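Evening everyone, thanks for coming out. My notes say "wait for the back row to sit down", so I'm waiting. Lovely. Hello.

I'm Solène Coste, I live on the hill side of Evthorpe, and I've been asked to talk for twenty minutes about the old bus station and what the council wants to do with the library. I'll try to leave plenty of time for questions, and if I run over, Timothée Pruvost is sitting by the tea urn and has permission to wave at me.

(Slide: title)

So. The proposal, for anyone who hasn't ploughed through it, and I don't blame you, is to close the library on Besson Street and reopen it inside the old bus station. The bus station has stood shut since the Vavby route was moved to the ring road. The council owns both buildings. Their idea is that they sell the Besson Street one, spend the money on doing up the bus station, and we end up with a bigger library and one less eyesore. On paper it's rather tempting! I was tempted. I went to the first drop-in session in October quite ready to clap.

(Pause here. Ask for hands: who went to the drop-in?)

Right, a few of you. The rest of you missed some very dry biscuits and a model of the bus station with tiny trees on the roof. I asked about the trees. They're "indicative".

What changed my mind was the walking. I don't mean that as a figure of speech, I mean I walked it. Front door of the library to the door of the bus station is 700 metres, and most of that is uphill coming home. If you're young and fit and haven't got a bag of books it's a pleasant stroll past the bakery. If you're my mother it might as well be Norway. And there are two roads to cross, one of which has no island in the middle, just a dip in the kerb and a good deal of faith.

(Slide: map. Point out the crossing by the chemist. Don't do the story about the van, too long.)

Now, I know some of you think I'm being sentimental about Besson Street, and yes, a bit. I learned to read in there. The radiators bang and the ladies' loo has been out of order so often that the sign has faded. It isn't a beautiful building. But it's next to the school, it's opposite the surgery, and people drop in on their way to something else. That's how most of us use a library, isn't it? You've got a quarter of an hour before the dentist, you go in, you come out with a thriller.

(Slide)

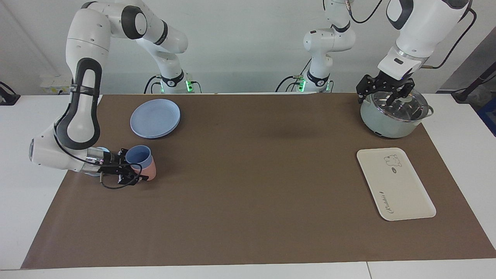

Blue cup, pink cup and two robot arms.

On to who uses the place. The council's paper talks about "footfall" and gives one figure for the whole year, which tells you very little. So Noémie Gautier, who I'm sure many of you know from the allotments, asked them for the busy times, and after a bit of to and fro they sent them over. The busiest hour of the week is straight after school. Second busiest is mid-morning, and that's mostly toddlers and people doing forms on the computers. Benefits forms, parking permits, the dreaded bin portal. If you move the computers away from the surgery and the school, you're moving them away from the people who are using them. I don't think anybody at the council set out to do that. I just think they looked at two buildings and a map, and didn't stand at the door and watch.

We've had 607 replies to our own survey, by the way, and thank you, because I know it was long and question nine made no sense. (It was my question. Sorry.) I'm not going to read them all out but I do want to give you a flavour.

The thing that came up again and again was opening hours. More than the building, more than the parking. People would put up with almost any building if it was open after work. At the moment it shuts at five, and the paper says nothing about hours in the new place. Nothing at all! I read it twice, then got Timothée to read it, and he couldn't find anything either.

Second was parking, as you'd expect. The bus station would have 18 spaces and it isn't clear whether they'd be for library users or for everybody. If they're for everybody they'll be full of commuters by eight in the morning, we all know that.

Third, and this surprised me, was the meeting room. I hadn't realised how many groups use the upstairs room at Besson Street. The choir, the Karkia dance people, the carers' group, the chess lot. In the drawings for the bus station there's a "flexible community zone", which as far as I can tell is a corner of the main floor with some stools. Try running a carers' group on stools in the middle of a library. Or a choir, come to that.

(Drink of water. Check time.)

I want to be fair, so here's the other side. Apolline Besnard, our ward councillor, has been straight with us from the start and I'm grateful she's come tonight. Her point, and she'll make it better than me, is that the roof at Besson Street needs replacing and there's no money set aside for it. If we say no to the move and yes to nothing, we could end up with a closed library and a closed bus station. That's a real worry and I don't want to wave it away. I lie awake over it a bit, if I'm telling the truth.
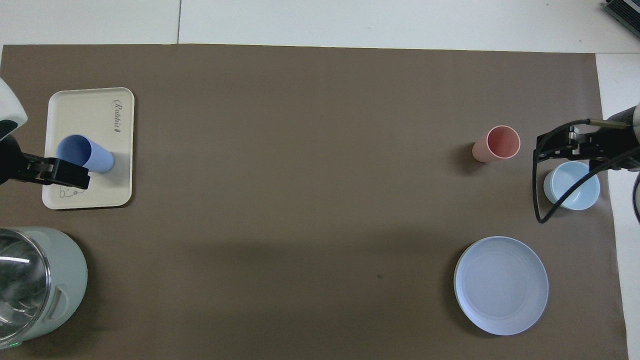

So what we're asking for isn't a flat no. We'd like the council to get a proper price for mending Besson Street, roof and loo and radiators, and put it next to the price for the bus station, same page, same columns. They've told us the second number several times and the first one never. Until I've seen both I can't tell you which is the better bargain and I don't think they can either.

We'd also like them to say what happens to the bus station if the library doesn't go there. Timothée Vasseur has been banging on about workshops for years (hello Timothée) and I used to roll my eyes, but he's got a list now of small businesses who'd take a unit. A joiner, two bike people, a woman who mends sewing machines. They don't need a polished floor or trees on the roof. They need a door that locks and a decent electricity supply. It would be far cheaper to do up for them than for us, and it would bring in rent.

And then there's the sale. If Besson Street is sold, who to, and for what? The paper says "residential, subject to planning". I'd want that nailed down before anybody hands over a key. Once it's gone we don't get it back, and I remember very well what we were promised when the swimming baths went.

(Don't get started on the baths. DO NOT.)

What you can do. The consultation closes at the end of the month, at noon. There are paper forms on the table by the door, 50 of them, so please take one each and if you need more for neighbours the library desk can print them. You can write on the back. You don't have to use the tick boxes, and to be honest I'd rather you didn't, as there's no box for "yes but" and most of us are a "yes but".

Please put your postcode on it. Forms without one don't get counted, and it's only mentioned in small type on the last page.

If you use the upstairs room, say so, and say how often. If you walk there, say where from. If you think I'm completely wrong and the bus station is a splendid idea, put that too, I mean it. I'd much rather lose to a big pile of forms than win because people stayed at home.

(Hand over to Apolline for ten minutes, then questions. Repeat each question for the hearing loop. Chairs back against the wall before we go, the yoga class is in first thing.)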